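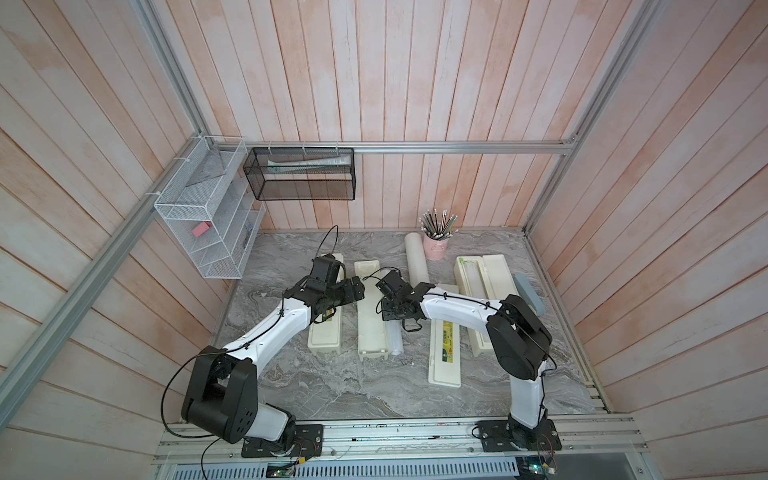

21 Mar 2025

Pencil storage, continued from the June notes.

Went through the stationery again with Marisol. The wall organizers stay where they are on the back rail. White wire one on the left for small things (the pink eraser lives there now), black mesh one to its right for anything long and flat. Cable ties on the white one are fine, leave them.

Pink cup: pencils only. Points up, as they are. Harish wants the dark green and the striped ones kept apart, but I don't see the use until we have a second cup. Asked for one from the Zondale order, 400 for the lot including spare lids.

Cases are the slow part. The cream ones look alike until you pick them up, and the lids don't swap. The ridged one needs a push at both ends or it sits crooked. Tried storing cases by label, facing up, and that was quicker to find things than by size. Cases without a label need one. Zunus tape peels on the smooth lids, so use the printed kind.

Labeled box and the big cream-white case next. The big case wants a lot of table when it is open, with the lid laid flat behind the tray, so clear the right half before starting.
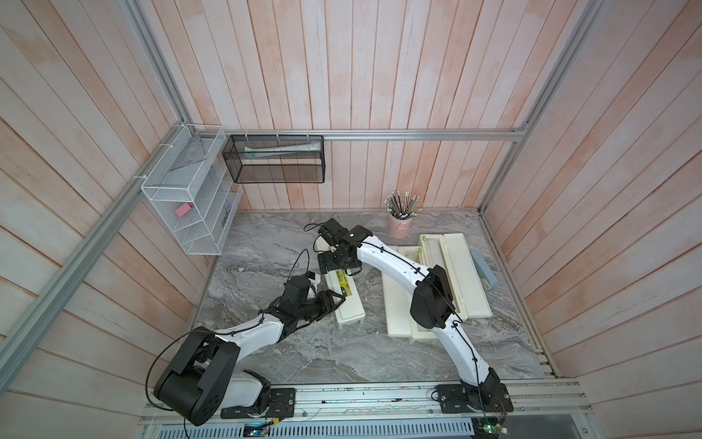 Nosipho thinks the big case should go under the bench for good and the small boxes should carry everything we use daily. She also asked that labels all go at the same end, so they read the same way in a stack. Agreed on the labels. The case I would keep out until the inventory sheet is finished, then decide.

To do: print labels, shelf 54 for the spares, ask Elango where the old erasers went.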